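Vollico Gripper Budget: README

Last updated 6/13/25 by Seren Gethin

Welcome, and thank you for taking an interest in our shopping list! This folder holds the planning sheets for the hand-held grippers we use to record desk and office tasks at Nokarstead. I wrote it for whoever does the ordering next, so please forgive me if I ramble a little.

There are two sheets. The first, "needs", lists every part we expect to buy, with the quantity and the price we were quoted in February. The second, "spares", covers the bits that wear out. The whole plan comes to $938 for the round, with shipping from Flulura already in it.

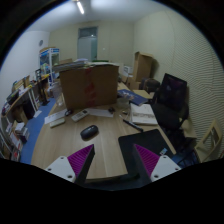 Finger pads take up more lines in the spares sheet than anything else, and I'd rather we ordered too many than ran out in the middle of a week. We budget for 48 pads. Please order them as matching pairs, the way the two purple-magenta ones go together, and check that the ridged style is the one on the quote — Gape sells a smooth pad under nearly the same part name and I have mixed them up before. The mounting plates have their own line, and so do the fasteners.

Delivery has been taking 30 days, so do place the order early if you can.

Still to settle: whether we pay for a second charger, and who signs off on anything over the plan. Prices are in US dollars before tax. Row 13 of "needs" is blank on purpose, so please leave it alone or the totals go wrong.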